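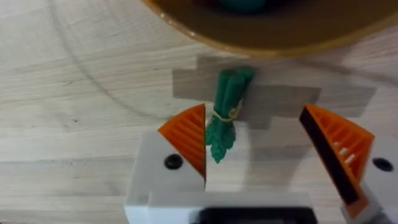 4.3 Marking the start position on the table

Read section 4.2 first. If the arm has not been zeroed since it was last moved, nothing in this section will help you.

The usual advice is to put tape on the table, put the object on the tape, and call that a repeatable start. The Grullance quick-start card says as much in one line. We have doubts. Tape tells the next person which part of the table you had in mind. It does not tell them which way the object was facing, or how far along the tape it sat, and those are the two things that change a grasp.

Use tape, then, but follow the steps below as well.

1. Stop the arm and press the hold button. Wait for the steady lamp. A flashing lamp means the arm can still move.

2. Wipe the table with a dry cloth. Old glue lifts new tape.

3. Lay matt tape only. Shiny tape throws glare into the wrist camera and you will spend Thursday looking for a fault that isn't there.

4. Build the patch from straight strips, pressed flat. Ragged outlines are fine as long as they stay put. Do not add strips between runs to "tidy up", as this changes the background halfway through a set.

5. Place the object and write down which end points towards the gripper. For long items such as the toy asparagus, write "tips towards gripper" or "tips away". "Straight" is not an entry.

6. Place the target bowl beyond the patch. Check that the open fingers can pass over the rim at the travel height you set in 3.6.

7. Open the gripper fully and bring it down to the approach height at slow speed. Look at the gap on each side of the object. If one finger is nearly touching and the other is well clear, decide now whether you meant that. An off-centre start is a fair test. An off-centre start logged as centred is a false record.

8. Save the pose and enter its number in the run sheet.

CAUTION: Keep hands out of the space between the fingers while the arm is powered. Soft finger pads do not make the gripper safe. The pads give way; the body behind them doesn't.

CAUTION: Do not nudge an object into place during a run. Press hold, move it, and record the run as assisted.

Note on rubber bands. A band round a bundle can catch on a ribbed pad. Record any lift where the band was carrying the load. Kátia Bittencourt went through 197 lifts from the Semaan bench in March and marked 22 of them as band lifts. All 22 had been entered as clean grasps.

Note on marks in the table. Old scratches and worn arcs are not reference lines, however handy they look. We can't say what made most of them.

Note on the Rokier checklist. It asks you to confirm that the workspace is "suitable". We have kept the box because the form won't save without it, but a tick there proves very little. Fill in the run sheet.

Changes to this section go to Benjie Layug. Send the pose number with your comment.

4.4 Checking finger pads for wear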